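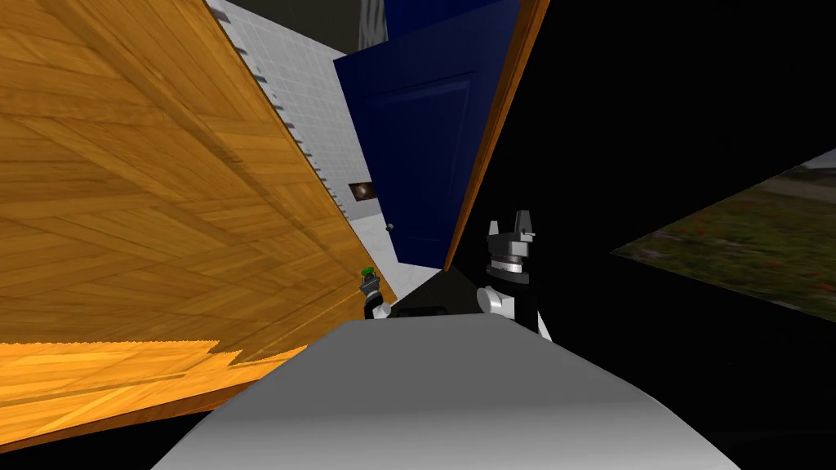 Tondel: stated and measured recipe times

Man-lok Ng, 3/24/26

5 min read

What this is

Tondel is a small table of home recipes, each with the time printed on the recipe and the time it took a person to cook it. There are 58 recipes in it and 37 of them were cooked by more than one person. We started it after Hanneke Van Dijk bet me that "prep: ten minutes" was mostly wishful thinking. I think she was right, but I'd be careful about saying the data proves it, for reasons given further down.

Files

recipes.csv has one row per recipe, with the title, the source type (book, website, packet, family card) and the printed times.

cooks.csv has one row per cooking session. It links to recipes.csv by recipe_id.

notes.txt is whatever people wrote down while cooking. Spelling has been left alone.

Columns worth explaining

prep_stated and cook_stated are copied exactly as printed, so you will find "a good while" and "until done" in there along with the numbers. If you want clean numbers, you will have to decide what "a good while" means. I didn't want to.

prep_measured starts when the first ingredient comes out of the cupboard and stops when the first heat goes on. Plenty of recipes don't split that neatly. A stew where you chop carrots while the onions soften has prep going on inside the cooking, and we count all of it as cooking. Ho-yin Liao thinks this is wrong and has a decent argument: it makes slow, overlapping recipes look faster to prepare than they are. We kept it anyway, mainly so that every row follows the same rule.

skill is self-reported on a scale from one to five. Treat it with suspicion. The person who burned the rice in two sessions gave himself a four.

cleanup is blank in most rows. Please don't average it.
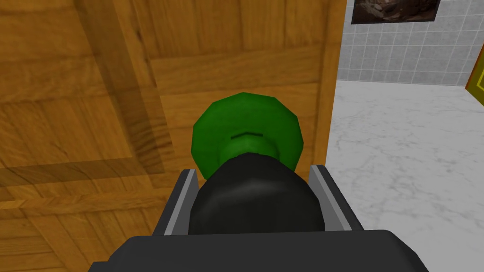 How the times were taken

People used the timer on their phone or the one on the stove and typed the result into a shared form. Forms were checked by Cosmin Coman, who threw out sessions where the total was shorter than the oven time alone. A session with a phone call in the middle stays in, because phone calls happen, but it gets interrupted = yes.

Things I would not claim from this

That recipe writers lie. Measured prep is longer than stated prep in most rows, but our cooks were reading each recipe for the first time and the writers presumably were not. You would need repeat sessions by the same cook to pull those apart, and we have almost none.

That books are more honest than websites. The gap is there if you squint. It also goes away when you drop the baking recipes, which nearly all came from books.

That any of this applies to your kitchen. The cooks are friends and friends of friends, and most of them own a decent knife.

Known problems

Recipe titles were shortened by hand and two different lentil soups ended up with the same name. Use recipe_id.

Some family cards were copied from memory — Man-lok Lau's dumplings are the worst case — so "stated" is a generous word for those rows. They are marked source_type = card.

Changes

March: fixed the swapped columns in the packet recipes and removed a duplicate pancake session.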